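Bring back the repair counter

My kettle stopped working in July. It was a Drelix, 24 months old, and the switch in the handle had gone soft and would no longer click down. I rang the shop where I bought it and was told that they did not do repairs, that the maker did not sell the switch, and that I could have 8 per cent off a new one.

I didn't want a new one. The element was fine and so was the lid. I took it to Sandhu, the hardware shop near the station, where Remedios Castillo has a bench behind the key-cutting machine. She fitted a switch from another kettle and charged me less than I had paid for lunch.

There used to be a counter like that in most towns. Ours had one in the electrical shop and another at the back of the ironmonger's. They closed when new goods became cheap enough that paying a person for half an hour seemed foolish. I understand the sum. A Graseo toaster costs almost the same as the labour of mending it, and most people will take the new toaster.

But the sum leaves out the tip. Our council puts nothing on the price of a toaster for getting rid of it, and we all pay for that later through the rates.

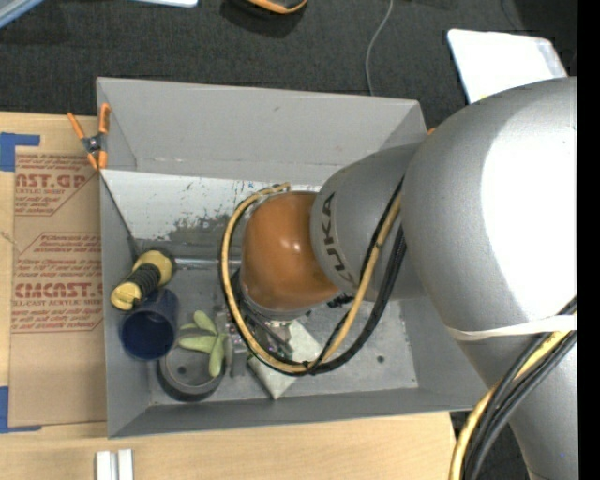

Makers say repair is too fiddly to be worth their while, and that their products are too complicated for a person at a bench. I don't accept this. Big industrial machines are complicated too, and yet a KUKA arm can have its cables running along the outside, held down by a plain white band. My kettle had its only wire sealed behind a glued panel. Somebody chose the glue.

I would start with two rules. Any small appliance should open with an ordinary screwdriver, and the maker should sell the parts for ten years at a fair price. Skorach already does this with its irons, and the one I own has had a new flex and a new thermostat.

After that, councils could let a bench in the library or the market hall at a low rent. Ours has had a unit standing empty next to the fishmonger for two winters. Castillo tells me she turns work away every week, and she would take on a trainee if she had the room to put one.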